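Display Technology
Handout 6: Backlight dimming in LCD televisions
Revised Aug 1, 2024

6.1 Why dim the backlight

An LCD cell does not emit light. It blocks or passes light from a lamp or LED array behind it. A closed cell still leaks a little, so black areas look dark gray when the backlight is at full power. The native contrast of a panel is white luminance divided by black luminance, both measured with the backlight held constant.

Worked case. The Vestberg lab panel gives 316 cd/m2 on a full white field. Its native contrast is 1,621:1. Black level is therefore 316 / 1,621 = 0.195 cd/m2. In a dark room this is plainly visible.

6.2 Global and local dimming

Global dimming lowers the whole backlight when the average picture level falls. It helps with fades to black. It does nothing for a bright title on a black field, where the lamp must stay up for the title.

Local dimming divides the backlight into zones, each driven on its own. The Nakajima set used in lab has 131 zones. Zone drive is set in this order:

Find the peak pixel value in the zone.
Blend it with the mean of the zone (weight set by the maker).
Smooth against neighboring zones.
Raise the LCD drive values to make up for the lower light.

Step 4 fails when a cell is already fully open. The result is clipped highlights, most often in small bright objects.

6.3 Halo

Light from one zone spreads into the next. A bright spot on black shows a glow the size of the zone or larger. Viewing off axis makes it worse, as closed cells leak more at an angle.

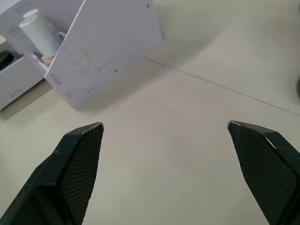 Baris writes that the halo on the lab set seemed smaller with the room lights on, and asks whether the zone drive changes. It does not if the ambient sensor is off. Room light reflected from the screen raises the apparent black level and hides the glow. Take all halo readings in the dark.

6.4 Before the next lab

Read section 7 of the Ulo meter manual, on low-light readings. Let the panel warm up before measuring. Report black level with dimming off and on, in separate columns.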